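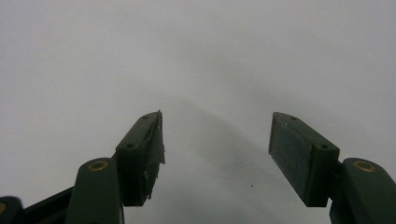
Let the kids be bored on the bus

I rode the 30 out to Risley again last week, the whole length of the line, and I want to make a case for doing absolutely nothing on a long bus ride. No phone, no podcast, no book even. Just the window and whatever your head comes up with!

I know how this sounds. My friend Wahyudi Ngau told me I was turning into his grandfather (I took it as a compliment). But hear me out, because I've been at this since July and I'm a little in love with it.

The first ride was awful. I checked my pockets over and over before we even passed the old Kettani bakery. Then somewhere past the feed store I started remembering things, small things, like the smell of my elementary school gym and the words to a song my mother sang while she ironed. I solved a problem with my back fence that had bugged me all spring. I came up with a name for a cat I don't have.

Now I have two nieces and a nephew, and when I take them anywhere their parents hand me a tablet the way you'd hand over a diaper bag. I get it, I do. A tired kid on a bus is loud, and other riders have opinions. Still, I've started leaving it in the bag for the first half of the trip, and wow, the stuff they say! My nephew wanted to know who decides where a town stops. The three of them argued over that all the way to Vesport, and I learned more about how they think in one ride than I had all year.

Kwabena Ansah, who taught me eighth grade science, used to give us a few minutes of quiet at the start of class with nothing on the desk. We hated it. I asked him once what we were supposed to be doing and he said, "You'll find something." I think about that a lot these days.

So that's my pitch, and it costs the price of a bus fare. Pick a route you don't need to take, sit on the side with the better view, and give it till the end of the line. If you're on the 30, the left side is best going out, and the hill after Vesport is gorgeous in the late afternoon.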